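Questions about the Talton winter room rental

Can I rent the room for only one evening?
Yes. The shortest rental is 2 hours, and the evening price begins at 17:00. If you stay longer than you booked, we ask you to pay for the extra hour on the same day.

How much is the deposit?
The deposit is 200 for all groups, also for groups who rented before. We send it back after we received the keys. Please write the name of your group in the payment, otherwise we search for it a long time.

Until when can I cancel?
You can cancel free of charge until 12 days before your date. After this we keep half of the rent. For dates in February, the request must arrive by 16th December.

Is there heating?
There are 3 radiators, and you may regulate them by yourself. The old one under the window makes a noise when it starts. It is normal and it stops.

May we cook?
You may warm up food and make coffee or tea. Frying is not allowed, as the smell goes up to the apartments. Plates and cups are in the tall cabinet, please put them back washed.

Where do we park?
Please use the yard on Kostiuk Street and leave the gate side free. The bakery Halatura gets its flour there early in the morning, and their driver cannot turn if a car is standing in the corner.
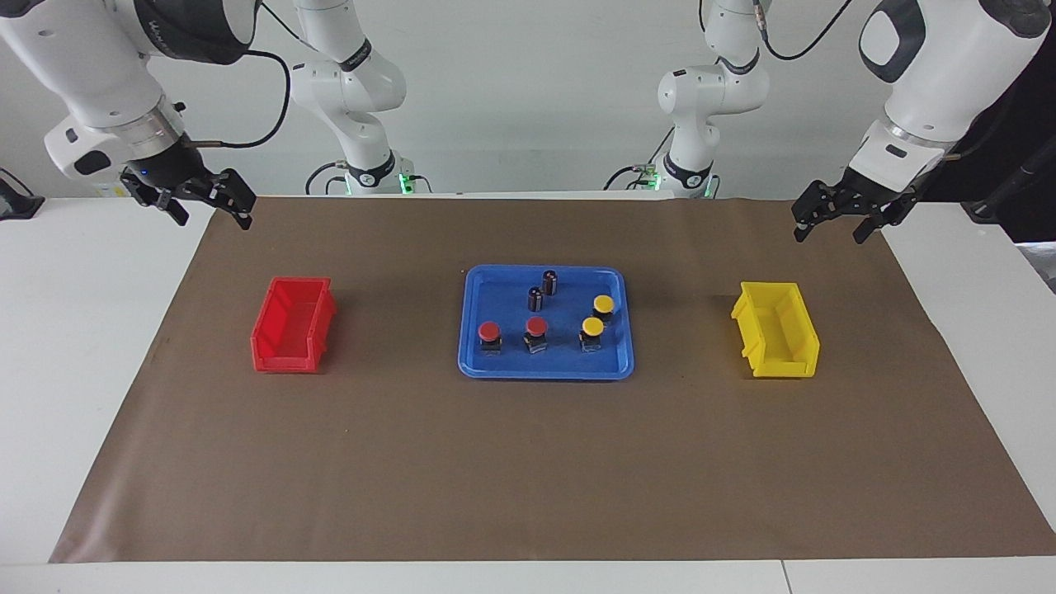 May we put things on the walls?
Only with the hooks which are already there. Tape takes the paint off, and we repainted the long wall last year. For bigger exhibitions please write to Ilaria Guerra before you book.

Is music allowed?
Until 22:00, with closed windows. Drums only after agreement with us.

How do I get the keys?
Emrys Lloyd gives them to you at the side door. Send him a message when you are on the way. The return is in the mailbox with the name Gikesitz.

Comments (3)

marta_k
Does the evening price count also for rehearsals? We are a small choir.

Ilaria Guerra
Yes, it is the same price for rehearsals.

Oldbike
The yard gate was locked when we came at 18:00. Please add the code to the booking mail.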